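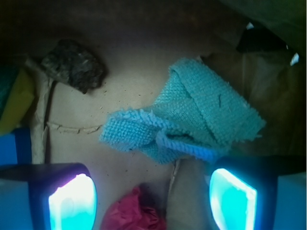 A light blue towel lies between the lit fingertips of a gripper at the Vörös workshop in Barncombe. (Photo: Viktória Bíró)

BARNCOMBE, 30 Sep 2020 – A small automation firm is teaching a robot arm to sort and fold laundry by having people do the job through it first, one towel at a time.

Vörös, which moved into the old print works on the east side of town in February, has a team of operators who guide the arm by hand or steer it from a desk across the room. Each run is recorded. The recordings are then used to train the software that will move the arm without an operator.

The company said it has collected over 200 hours of these sessions so far. It plans to keep going through the winter before it tries the system at a commercial laundry in Tinditz.

"Cloth is a hard thing to handle because it never sits the same way twice," said Attila Somogyi, who founded the company. "A box has corners and you can measure it. With a towel that has been dropped on a table, the first question is where to take hold of it."

Operators work with mixed piles. Towels, cloths and pieces of heavier fabric in different colors are put down together, and the operator has to pick out one item, lift it clear of the rest and lay it flat. A small camera near the gripper records what the fingers are closing on. The insides of the two fingers carry pads that glow a bright blue-green.

There are two ways of showing the arm what to do. In the first, the operator holds the arm and moves it directly, with the motors set so that it gives way under light pressure. In the second, the operator sits at a desk with a pair of handles and watches a screen while the arm copies the movement of the handles.

Tímea Bíró, who trains the operators, said most people start by holding the arm because it feels more natural. They switch to the handles after a few days.

"When you are holding the arm you tend to stand in the way of the camera," she said. "You also get tired. On the handles you can do a full shift, and your hands stay out of the picture."

The harder skill is slowing down, she said. New operators often grab at the middle of a bunched towel and shake it, as they would at home. The arm can copy that, but the result is different every time and the software learns little from it. Operators are taught to look for an edge, pinch it, lift a short way and then stop to check what has come up with it.

Runs that go wrong are kept as well. If two items come up together, the operator puts them down and tries again without stopping the recording. Bíró said those sessions have been useful in teaching the arm to recover from a bad grip.

The company employs 13 people in Barncombe, most of them operators. Several came from the town's hotel laundry after it closed. Tibor Pap worked there as a presser and now spends his shifts at the handles.

"I know what a towel is going to do when you pick it up by the hem," Pap said. "The first week I couldn't get the arm to do it. Your fingers feel the cloth slip, and through the handles you feel almost nothing, so you have to watch for it."

Pap said he now gets through a pile at a fair pace, although he is still quicker without the machine.

In a test held earlier this month, the arm worked without an operator on piles it had not been given before. It picked out a single item on 75 percent of its tries, according to Somogyi. Folding is further behind. He would not give a figure for it, saying the number changes too much with the kind of cloth. Thick terry towels have been easier than thin sheets, which tend to slide out of the grip.

The arm also has trouble with items that are close in color to what is around them, he said. The operators have been asked to put more brown and dark cloth into the piles for that reason.

The planned trial in Tinditz would take place at Dinier, a laundry that serves hotels and nursing homes. Kerstin Solheim, the plant manager, visited the workshop this month and tried the handles herself. She said the sorting table is the part of the plant where she has the most trouble keeping staff.

"It is hot, you stand all day, and what comes off the carts is in a heap," Solheim said. "If a machine can pull the pieces apart and pass them on one at a time, that would already help us. The folding we have other machines for."

Solheim said no jobs would be cut during the trial. The laundry would put one arm at the end of an existing table, next to the people who work there now, and an operator from Vörös would be on hand to take over by remote control if it got stuck. Those takeovers would be recorded and added to the training material.

The trial is expected to last 3 months. A start date has not been set. Somogyi said the company first wants to finish a second set of sessions with wet towels, which are heavier and stick together.

Vörös is taking on more operators for the evening shift. No experience with machinery is required, and training is paid. Applications can be made at the front desk of the print works.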